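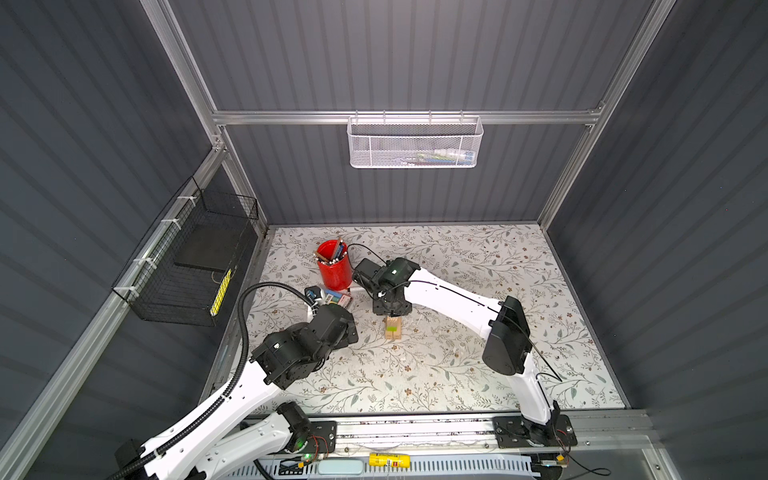

Small Desk, Big Pen Habit: A Little Gallery

Hi and welcome back! I've been promising a desk organizing page for ages, ever since I put up the craft closet photos and my inbox filled with people asking where all the pens live. So this is a short gallery about keeping stationery on a small work surface with walls close around it, where there's no room for a drawer unit and every inch of tabletop matters. I have strong feelings about pen pots, as you're about to find out.

The red pen holder
My favorite thing on the whole table! It's a plain red cylinder and it is stuffed, and I mean stuffed, with pens and markers, caps poking out of the top. It stands toward the back left, which keeps the middle of the cloth open for whatever you're working on. I do like one big pot better than a row of little ones (I had the Skustell set for a while, the one that comes as 3 matching cups, and all I did was lose the same pen in three different places). Red is a good choice too, because your eye goes right to it.

The floral cloth
Leafy vines in a soft gray-green on a pale background, with small flowers scattered through. I'm a sucker for a printed cloth under a work area. It softens up all that gray ribbed wall, and a quiet pattern like this one is much kinder to ink spots than plain white. I know, I know, the purists want a bare desk. They can have one.

The white basket on the back rail
Hung up by its rim, mesh all over, with a few small things inside that you can just about make out. This is where I get preachy: if you have a rail, hang something on it! A see-through basket means you never have to take it down to find out what you put in there last May. My own one at home came from Kukirgate and it holds glue sticks, tape refills and far too many erasers.

The black wire basket on the side wall
White cable ties do the fastening, and there's a flat black piece sitting inside. Wire baskets are great for flat stuff that would otherwise slide around under everything else. Cable ties get sniffed at, but they cost next to nothing and you can snip them off when you change your mind (I change mine a lot). Go for the wider ones if you're hanging anything heavy.

Out on the cloth
A black marker lying at an angle, a small blue item just in front of the pen holder, and lots of pattern showing in between. I'm fine with a few things left out. What I try to do is clear the surface when I stop for the evening, starting with the pens, then anything in a packet, then the odds and ends that don't have a home yet. Those go in a dish by the door and I argue with myself about them later. 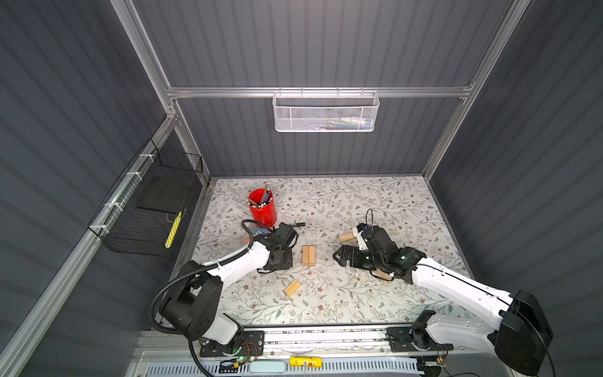 How do you stop a really full pen pot from tipping over?

Put something heavy in the bottom before the pens go in. I use a layer of clean aquarium gravel with a circle of felt on top so the tips don't get chewed up, and it has held steady through two moves and a cat. Spread the fat markers evenly around the sides, and put the long things (rulers, knitting needles, paintbrushes) toward the middle. If it still wobbles, it's time to test every pen on scrap paper and toss the dried-out ones. I did mine at the kitchen table one evening and the pot came back about half as full, which was a little embarrassing.

More from the galleries
Carnegie Street craft closet, before and after
Clorus shelf liners: which prints I kept
Hanging baskets in a narrow hallway
Washi tape storage, 470 rolls and counting
Button jars on the windowsill
My gift wrap corner

Questions or your own desk photos? Use the contact form | All text and photos copyright the author | Back to top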